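Wavach, Remastered and Overpriced
November 25, 2022
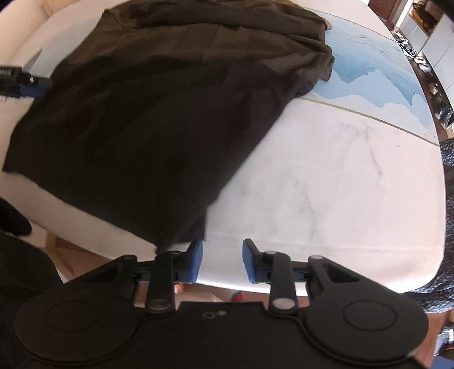
Fledel Records has put out the anniversary edition of Wavach's second album, and I have now played it more times than I care to admit. The pitch is "newly restored from the original tapes." I've heard that one before. The first Skála reissue came with the same promise back in July, and it sounded to me like the old CD with the treble pushed up. So I cleared my Friday-night routine, put both versions on, and tried to catch a difference. The label's notes promise that the bass "unfolds." I'd say it lies there like the dark garment on the white marble table, crumpled on a diagonal and in no hurry to straighten out. The drums are louder. I'll give them that.

Then there's the bonus disc. It runs 27 minutes, and most of that is two takes of a song that wasn't much good the first time. One has a false start and some coughing. The sleeve calls it "an intimate glimpse of the band at work," and I guess coughing is intimate.

The vinyl is limited to 600 copies, or so the sticker says. Mine is numbered 508, and the shop had a whole bin of them, so draw your own conclusions about demand. I also don't know what "limited" means when Plasbridge, the download store, will sell you the same tracks all day long for a third of the price.

Is the album still good? Side two is, yes. The long organ piece that closes it can still stop me halfway through the dishes, and the new pressing is quiet enough that you hear the last chord fade all the way down – the one moment where I believed the sticker. If you don't own it in any form, buy the download. If you have the old LP and it isn't scratched to pieces, keep it.

Next month I'll be looking at the Skála live box, assuming it ships when they say it will.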